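Flurura: a word list of thread, needle and stitch

19 May 2019
by the Flurura maintainers

Flurura is a list of English words that people use when they sew, mend, knot and darn, with short meanings and with sentences in which the words were found. We made it for translators and for teachers of needlework who must work in English without having grown up in it. We are in the same situation ourselves, so if a meaning sounds stiff to you, please write to us and propose a better one.

The present version is version 3. It contains 291 headwords and nearly 3000 example sentences. Versions before this one had the sentences in a separate file and should not be mixed with the present one, as the entry numbers were given again from the beginning in November.

What is in the files

words.csv has one line for each headword. The columns are: id, headword, part of speech, field, meaning, see_also, note. The column "field" says in which kind of work the word is used. It can be dress, household, leather, sail, book or surgical. A word that is used in more than one field has one line for each field, under the same headword but with a different id. We know that some users would prefer a single line with several fields. We tried this in the first version and the meanings became very long and difficult to read.

sentences.csv has one line for each example sentence. The columns are: id, word_id, sentence, source, checked. If "checked" is empty, the sentence was read by one person only.

sources.txt gives the title and the year of every printed source. When the year was not printed on the source it is left empty. We did not guess.

All files are UTF-8, with commas between the columns and double quotes around the text. Please be careful if you open them in a spreadsheet program, because the word ids begin with zeros and many programs remove these zeros without asking.

Where the words come from

The largest part comes from 81 leaflets of the Bestano pattern house. These were sold together with paper patterns and explain in very simple language how to put a garment together. They are good material for us, as the writer always had to say the same operations again in slightly different words. The weak side is that they know only one kind of sewing.

The second part was collected in Pornier, where there is a mending circle with an English-speaking table. The members wrote down the words they needed and did not find in the dictionary, and later the words they found in the dictionary and did not believe. The second list was more useful than the first one. For example, "to ease" in the sense of fitting a longer edge to a shorter one is missing in the two school dictionaries that we had, and "to whip" was explained only with cream and horses.

The surgical words were added last. They come from course handouts on suturing and are the smallest field.

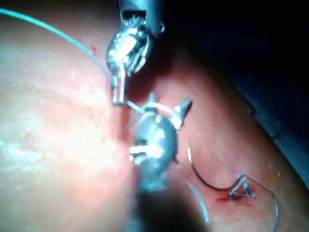

Surgical field: suture thread and two instruments.

Some of these words need attention. In dressmaking a "suture" does not exist, one says seam or stitch. In the surgical handouts "suture" can be the thread, the single stitch, or the whole closed line, and sometimes two of these in the same paragraph. We gave each meaning its own line. "Throw" is the other difficult one: it is one turn of the thread in making a knot, and several throws make the finished knot. Our sewing readers took it for a blanket.

"Bite" is the amount of tissue which the needle takes. We were surprised to find the same word in the leather field, with a similar meaning, in an older manual for saddle work. The sentences for both are given and you may compare them.

How the work was done

The leaflets were typed by hand and then passed through Choi, a small script which cuts the text into sentences and marks each word that is not in a list of common English. Everything marked was read by one of us. Choi makes mistakes with measurements and with the abbreviations for right side and wrong side (RS, WS), where it believes that a sentence has ended. These mistakes were repaired by hand in the sentences we kept. We did not repair them in the sentences we did not keep, so if you run Choi on the same leaflets you will get a different number.

The meanings were written new. We did not copy them from any dictionary. We tried to use only words that a learner after two or three years of English would know, and where this was impossible the hard word is itself a headword and you will find it in see_also. 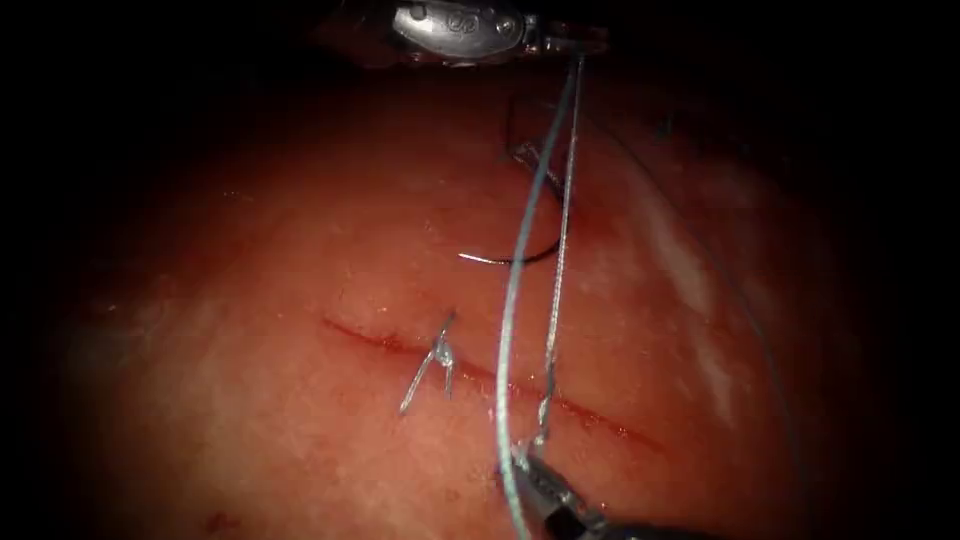

For the part of speech we were less strict than a grammarian would wish. "Running stitch" is marked as noun and not as a phrase. Verbs with a small word behind them, such as "tack down", "take in", "let out" and "cast off", have their own line each, and they are sorted under the verb. If you look for "out" you will not find anything.

British and American words

The headwords are in British spelling. When there is a different American word it is in the note, for instance "tack" with "baste" in the note, or "press stud" with "snap". For the surgical field the handouts were not consistent, and we changed the spelling in the headword but never in the sentences.

Known problems

The field "sail" is poor and the field "book" has almost no checked sentences. "Selvedge" appears with two spellings in the sentences and only one in the headwords, so a simple search will miss a part of them. The word "nap" still has the meaning of "pile" attached in one entry, and this is wrong for at least some of the fabrics named in the sentences. The words for darning mushrooms and darning eggs are given as synonyms, but the Pornier circle does not agree with this.

There is no sound. Several people asked how to pronounce "gauge", and we understand the request.

Use

You may use the list for teaching and for translation, also in a printed book, if you name Flurura and the version. The Bestano sentences are short quotations. Please do not put the leaflets together again from them.

Corrections are best sent with the id of the entry and one sentence from a real text where the word is used in the way you describe.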